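Week 9 handout: collecting demonstrations in simulated houses

Last week we looked at how a policy is trained once you have the data. This week is about getting the data in the first place. The set we use is called Histula. It is a collection of runs through furnished rooms, built for a learner that has to move from one room to another and stop beside a named item.

All of Histula is made in simulation. A person drives the agent with a gamepad, and the software stores what the agent sees along with each command. One run from start to stop is an episode. Your coursework is to record 50 episodes, label them, and hand them in with a short report.

1. What an episode needs

Every episode begins with a written goal, such as "go to the bed" or "stop beside the table". Write the goal before you drive. If you write it afterwards you will tend to describe what you did, and the learner then gets a set in which every attempt was perfect.

Keep the goal short and use everyday nouns. In a bedroom, "stop by the bag on the bed" is fine. 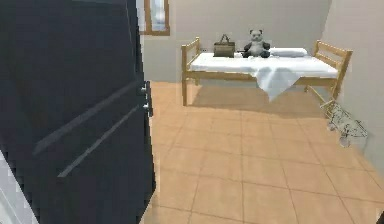 The end of the episode matters as much as the start. Bring the agent to a full stop and hold it there for 50 steps before you press save. Students often press save while still moving, and a learner trained on those runs never finds out what stopping is.

Do not trim the middle of an episode. Pauses, small turns and corrections all stay in. If you take a wrong turning and recover, keep the episode and tick the "recovery" box. If you give up, keep it and tick "failed".

2. Doors and narrow views

Doors cause more trouble than anything else in these houses. When the agent is close to an open door, the panel can fill a large part of the view, and the target may be hidden behind it. A person remembers what was there a moment ago. A learner working from single views does not, so two views that look almost the same may carry different commands.

There are two ways of dealing with this. One is to give the learner a short history of views. The other is to collect more examples close to doors, at different angles, so that the commands average out sensibly. We shall do both. Of your 50 episodes, a good share should pass an open door on the left and a good share on the right.

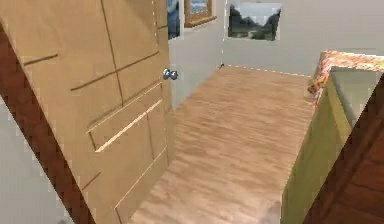
Ildikó Lengyel
Lecturer, Robot Learning, Brukthorpe

Drive slowly past a door. If the agent touches it, the simulator slides the agent along the surface, and the stored command no longer matches the motion. The checking script written by Bảo Hồ marks these steps as "contact". You do not have to throw the episode away, but do not hand in a set where most episodes contain contact.

3. Changes of floor and room

A room label is attached to each step. The label should change when the agent crosses from one room to the next, and people disagree about where that is. Use these rules:

– If there is a door frame, change the label when the agent is level with it.
– If there is no frame but the flooring changes, use the line where the two floors meet.
– If there is neither, leave the label as it was and add a note.

Rami Ghanem and Magdolna Szénási labelled the same 200 episodes separately last year. Most of their differences were at places where one kind of floor gives way to another beside a door, which is why the second rule was added.
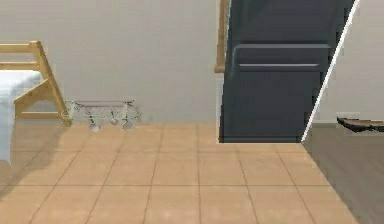
4. Small and thin objects

Thin things render badly. Wire, twigs and narrow handles can break up or fade into the wall, and at a distance you may not be able to say what an object is. Label only what you can name from the view itself. If you are unsure, use "unknown small object". A wrong name does more harm than a missing one – the learner has no means of telling that you guessed.

Tables are the usual place for this. Flat items on a tabletop look much alike from across a room, so drive up to the table before you label them.

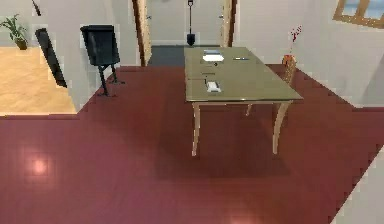 When the goal is a table, approach it from different sides over your set. Sándor Dudás found that his first batch all came in from the same doorway, and the trained learner would circle the room to get back to that line. Start positions can be changed in the menu under "spawn". Change them every few episodes.

5. Handing in

Put the episodes in one folder with the goal file and your report. The report should be no more than 200 words. State how many episodes are marked "recovery" and "failed", and say which label you found hardest to apply. Run the checking script before you submit. Late work goes to Ildikó in the usual way. Marks will be returned in January.

Related items
Week 8: Training a policy from recorded commands
Week 10: Splitting a set by house
Gamepad set-up in the Talley room
Reading list: the Rácz notes on labelling

Last updated: 24 Dec 2020

Contact the course office | © Brukthorpe | Back to top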